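共享办公室的桌面升降控制器半夜自己复位，排查全过程（已解决）

分类：售后与故障 > 办公家具 > 电动升降桌 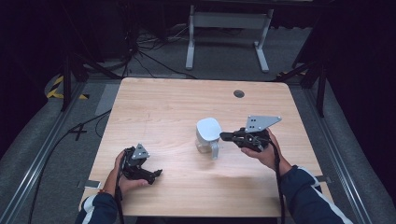 图1：浅色木纹桌面，右侧远角有一个小圆线孔，后文提到的“线孔”都指这种。

工单编号 1569　　状态：已关闭　　提交日期：2022年3月21日

各位好，先给回这张工单的同事道个谢。我知道升降桌的问题在你们那儿大概排不上号，可我还是想把来龙去脉写得细一点，一来方便你们归档，二来以后别的租户要是碰上同样的毛病，搜到这一页，也能少走些弯路。我这人写东西啰嗦，大家担待，着急的朋友可以直接跳到后面“处理办法”那一段。

【基本情况】

我们在 Wultska 楼里租了一间屋子，桌子都是房东统一配的 Condora 电动升降桌，浅色木纹台面，双电机，手控器装在桌沿下面，带三个记忆档位。用了一年多，一直很满意，我自己腰不太好，每天站一会儿坐一会儿，离了它还真不行。

控制盒装在桌板底下，背面贴着标签，固件版本写的是 16。电源线从控制盒出来，穿过桌角的线孔附近，再走到地面的插排上。插排是 Loureiro 的，带总开关，另外还有一个墙上的定时插座，型号是 Sakik，这个后面会讲到，是整件事的关键。

【故障现象】

早上来上班，按记忆档“1”，桌子不动，手控器屏幕上闪一串横杠。再按一次，还是横杠。按住“下”键不松手，桌子慢慢往下走，走到最底下，轻轻弹一下，屏幕恢复成数字，之后一整天都正常。记忆档位也没丢，坐姿和站姿的高度都还在。

说明书上讲，这是控制器在要求“复位”。复位一次不麻烦，可要是天天早上都得复位，那就有点磨人了。我桌上东西又多，台灯、显示器支架、一盆绿萝，每次降到最低都得提心吊胆，怕椅子扶手顶着桌板。

最让我摸不着头脑的是，它不是每天都来。有时候连着几天好好的，我还高兴呢，以为自己痊愈了，结果第二天又是横杠。

【我先自己试过的】

1. 拔掉电源，等一会儿再插。没用，反倒每次插回去都有可能要复位。

2. 换手控器。隔壁同事的桌子是同一批的，我俩把手控器对调。横杠还是留在我这张桌子上，他那张照样好好的。手控器可以排除。

3. 检查电机线。两条桌腿各有一根线接到控制盒，我趴在地上（趴了好久，裤子全是灰）把插头都拔下来看了看，针脚没有歪，也没有发黑，重新插紧，听到“咔”一声才算数。当天没事，隔天又犯了。

4. 减重。我以为是桌上太沉，把显示器和那摞书都搬走，空桌过了一夜。早上照样横杠。看来和重量没关系。

5. 调平桌脚。我这张桌子靠窗那条腿下面的地毯有点鼓，用手机里的水平仪看了看，拧了拧脚垫。桌子是稳了，打字的时候也不晃了，算是意外收获，可惜横杠依旧。

到这一步我就没招了，提交了工单。

【客服第一次回复】

您好，感谢您描述得这么详细。请您协助确认以下几点：

一、出现横杠之前，桌子是否经历过断电？
二、断电时，桌子是否正在升降？
三、控制盒是否与其他大功率设备共用插排？

我们这边查到，16 版固件在升降过程中突然掉电时，来不及把当前高度写进存储，再上电就会要求复位。这属于保护动作，控制盒本身多半没有坏，请您先不要更换配件。

【我的回复】

谢谢，回得真快！逐条说一下。

断电：我原本想说没有，后来一想，不敢打包票。晚上我不在办公室，哪里知道它断没断。

升降中断电：应该不会吧，半夜里谁去动它呢。

共用插排：有的。台灯、显示器、一个小加湿器，没有暖风机之类的东西。

另外补充一点，我下班前有个习惯，把桌子升到最高，方便保洁的师傅拖地。以前没觉得这和故障有什么关系，既然您问到了断电，我就一并写上。

【客服第二次回复】

您提到的习惯非常有帮助。请问您按下升高以后，是等桌子停稳再离开，还是按完就走？另外，插排的上一级，也就是墙上，有没有定时器或者智能插座？

【真相大白】

看到这句话我立刻弯腰去看墙角。果然，Loureiro 插排并没有直接插在墙上，中间隔着一只 Sakik 定时插座，白色的，被窗帘挡得严严实实。去年冬天我们怕饮水机整夜加热，给它配了这么个定时插座，后来饮水机挪到走廊去了，定时插座没人想起来收，插排就顺手接在了上面。

它设定的断电时间，恰好是我平时收拾包准备走的那个点。我按下站姿的记忆档，桌子开始往上升，我转身拿外套、关窗、出门。有的日子走得早，桌子升到位了才断电，第二天就正常；有的日子卡着点，桌子升到一半，电没了，第二天就是横杠。难怪时好时坏，原来全看我哪天拖拉！

为了确认，我特意做了个对照：先让桌子停稳，再关掉插排总开关，重新打开，按记忆档，正常。然后让桌子升到一半时关总开关，再打开，横杠立刻出来。前后各试了 3 遍，结果都一样。（这个试验请大家不要反复做，客服后来说对控制盒不太好，我也有点后悔。）

【处理办法】

1. 拿掉定时插座，插排直接插墙上。如果一定要保留定时，请把升降桌单独接到一个常通电的插口。

2. 复位：按住“下”键，直到桌子降到最低、轻微回弹、屏幕显示数字再松手。中途松手不算，要重新来。降之前把椅子拉开，桌下的抽屉柜也挪一挪。

3. 顺便理一理线。控制盒的电源线要留出足够余量，桌子升到最高时线不能绷着。从线孔穿下去的显示器线和充电线也一样，我有一根就短了，升到顶的时候把插头拽松过，现在换成了长的。

4. 下班前升桌子，等它停稳了再走。其实也就几口茶的工夫。

【后续】

客服又问我要不要升级固件，说新版本掉电时保存得更及时，不过需要把控制盒寄回去，来回得等一阵子。我想了想，既然原因找到了，就先不折腾了，腰要紧，没有升降桌的日子我可不想过。他们也同意，说保修期内随时可以再申请。

拿掉定时插座以后，桌子每天早上都乖乖的，一次横杠也没出现过。隔壁那位同事听完，也跑去看了看自己的墙角，他那边是直插的，所以一直没事。

再次谢谢耐心回复的客服，问的问题都问在点子上。工单可以关了，满意度我给了 100 分。那只定时插座洗干净灰以后我放在茶水间的抽屉里了，同楼层谁家要用，自己去拿就行。

评论 16　　分享 3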